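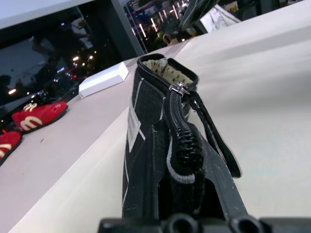 *Black pouch with white piping, partly unzipped to the dotted lining.*

## Gretura zipper wax, 5 g stick

Zipper wax is sold for tents and dry suits, but most of mine goes on small bags. The Gretura stick is a hard, unscented blend in a twist-up tube. I used it on 17 zippers between November and spring, mostly chunky-toothed ones plus two fine coils.

Application is simple: close the zipper, draw the stick along both faces, run the slider up to five times, wipe. Residue on pale fabric edges came off with a dry cloth. On coils the wax collects lint, and Nollow's liquid version does better there.

The cap is loose and came off in a drawer twice. Koen Kramer stores his in a film can.

Rating: good for coarse teeth, fair for coils. It won't fix a worn slider.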